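**Wilden Community Kitchen: progress report to the Dendow Fund**

Sat 6 February

Since the October report we have served almost 600 lunches, which is more than we promised and a good deal more than the stove promised. The stove has been repaired twice. The second repair cost $500 and came out of the equipment line, where there is now very little left to repair anything with.

Soup remains popular. Lentil loaf does not, and we have stopped putting it on the Tuesday menu in the hope of wearing people down.
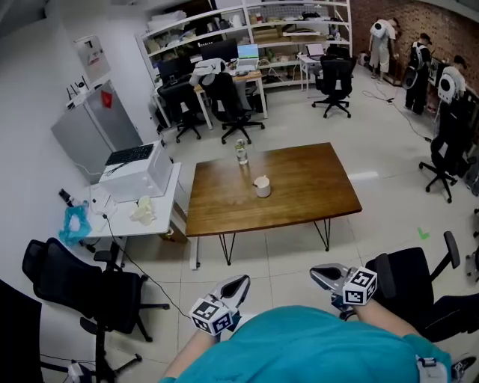 Food waste is the other half of the grant. We signed up with Wastero for the compost pickup, and the bins go out on the Owen Street side. Two pickups were missed in the snow. We've been credited for one and are writing polite letters about the other.

The cooking classes started three weeks behind schedule while we waited on the county permit. Both evening groups are full. The knife skills class has a waiting list, and the budgeting class has chairs.

Still to do before the next payment: the freezer quote, new signs for the Wilden bus stop, and the attendance sheets in the format you asked for instead of the one we like.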